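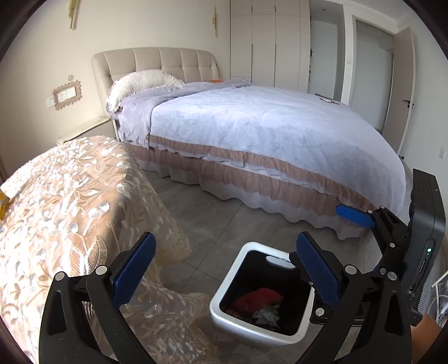 A made-up bed with a frilled pillow and a blue-lavender bedspread.

Alldale Safe Nights – progress report to the Ndlovu Fund, half-year to May

Thank you, first of all, for your patience with us over the winter, when the reports came in late and rather thin. We have a good deal more to tell you this time, and most of it is encouraging.

As you'll remember, the grant pays for support to households in Alldale that have been burgled or had a break-in attempted, and for the evening phone line that goes with it. In the six months we took 571 calls, the busiest stretch being between seven and ten at night. Many callers simply wanted to know what would happen after they had reported a crime, and we were glad to sit on the line with them for as long as they liked.

We visited 83 homes, mostly on the Tokby estate and in the streets behind it, and fitted new locks or window catches wherever people wanted them. We also gave out more than 200 door chains at the spring open evening, which was a lovely, noisy affair and ran on well past closing.

The part that has gone slowly is Kurkau Road. We had hoped to visit every household there that asked us, but 14 are still waiting – the locksmith we relied on retired in March, and finding another at the same rate has been harder than we expected. A new firm has now agreed to start in June, and we have written to each household to say so.

Spending is slightly under budget as a result. We would like, if you are willing, to carry the unspent locks money into the next half-year, and a revised budget sheet is attached for you to look over.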